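Slide 6: Setting out the paint table

Start with the Mengate sessions. We ran them in June with 86 people signed up, and the slow part each time was the ten minutes before anyone painted. Bottles were in one cupboard, brushes in another.

Move on to the table.

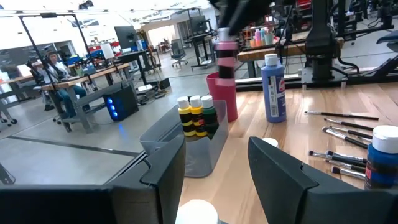 Paint table with bin, pink cup and brushes

Small acrylics go in the bin, caps on. Tall bottles stay outside it, where people can reach them. Point out the brushes lying on the wood. At Zekau they are stood in a cup before the doors open, and I would copy that.

Cost: some 80 pounds a table, brushes included. Pause for questions on storage, then slide 7.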